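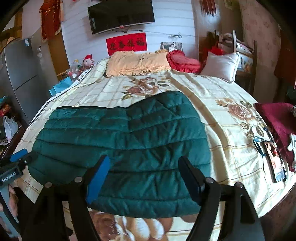 Green quilted piece laid out on the bed before folding.

How to Fold a Quilted Padded Piece on a Bed
Updated 10/16/23

Padded textiles with stitched channels don't fold like a sheet. The filling pushes back, the surface slides, and the whole thing opens up again as soon as you let go. A bed is the best place to do it, as most tables are too narrow.

Before you start
Make the bed first. A fitted sheet that is pulled tight gives you a flat base. Move your phone and anything else you've put down on the bed over to one side.

Steps
1. Lay the piece in the middle of the bed and spread it out with your palms. Work from the center toward the sides.

2. Look for humps. Air gets caught in the channels and lifts one corner or one side. Press along the seams, not across them, until it lies lower. It won't go completely flat.

3. Pull out diagonal creases by holding two opposite corners and tugging lightly. If there is a trimmed edge, hold it there -- the trim takes the strain better than the padding.

4. Bring one long side in to the middle, then the other. With rounded sides the edges won't line up. Leave them.

5. Fold the far end toward you, stopping at a seam. A fold made on a stitched line stays put much better than one made across a puffy part.

6. Press down for 8 seconds, then fold once more.

Storing it
We use the medium Stillitz cotton bag, which takes a folded piece up to 600 grams. Heavier ones go on the shelf with nothing on top. Vacuum bags save room, but ours came out of one in October with creases that took days to drop.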